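Wutanham Quilted Mattress Topper by Varkent
Item 2784 - in stock

I've slept on mine since June and I'm still a little smug about it!
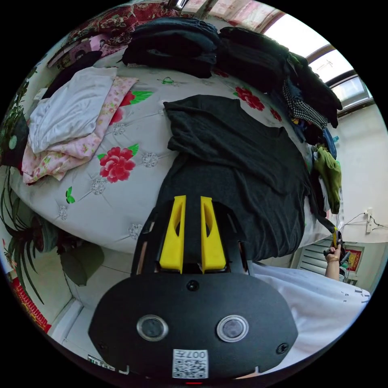

Can I use it on a guest bed that gets folded up? It's happiest lying flat, so roll it and store it in its bag before you fold the bed.

I sell four sizes (twin, full, queen and king) and they all have the same cotton cover and the same elastic corner straps. The straps are the bit I fussed over most - my old topper crept down the bed every single night and I was so tired of hauling it back up.

Wash the cover on warm, tumble low, and please skip the fabric softener. The inner pad is spot clean only. Give it a night to puff up after unpacking.

Queen size is $344, shipping included. If it isn't for you, send it back within 70 days. Orders placed on Sunday go out the next morning. Questions about odd sizes go to Arnaldo Correia, who does the cutting.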